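# Two grippers, one pot: Gleice Lins on the Drovine kit

*25 July 2022*

Gleice Lins has been using the Drovine hand-held gripper kit for nine weeks. She runs kitchen-task recording at Rultwood, and she bought two sets after a short trial of the older model.

"The old fingers were hard plastic," she says. "They were fine on boxes. On a steel pan they slid."

The current fingers are soft orange pads that push onto the housing. A pair costs 51 dollars, and Lins changes hers every three weeks. She would like them to last longer. "The tips go first. You start to feel it on anything polished."

Most of her work is done with a gripper in each hand, and pots are what she gives new operators to start with.

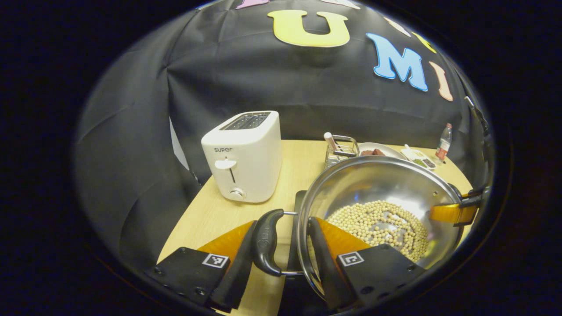
*Holding a pot of soybeans with the Drovine pads, one gripper by the handle and a second at the rim.*

"Beans are good practice because they shift," Lins says. "If one hand is ahead of the other, you hear it."

Setup takes her two minutes. The square tags on the finger housings have to be clean, and she wipes them before each session. She is less happy with the screws. Two came loose in the first month, and the manual does not give a torque setting.

Houshang Akbari, who handles support for the kit at Drekach, says a revised manual will go out in September. "She's right about the screws. We'll list the setting and put spares in the box."

Would she buy a third set? "Yes, but I'd ask for more pads with it."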